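Fault note from the Skastik bench, 13/08/2024. Grip force readings drifted over 19 sessions and I put it down to calibration. Wrong.

It was the pads. The black layer on both inner faces has torn.

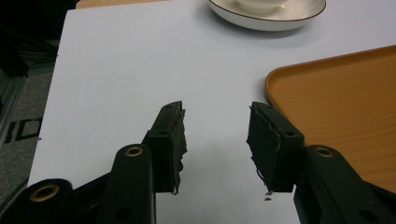
Both pads, cup and saucer task.

Torn strips change the contact point, so every grasp offset after session 10 is suspect — 240 grasps flagged, none deleted.

Loose crumbs near a cup are a separate problem. Tool withdrawn until new pads are on. Pad check now comes before each session.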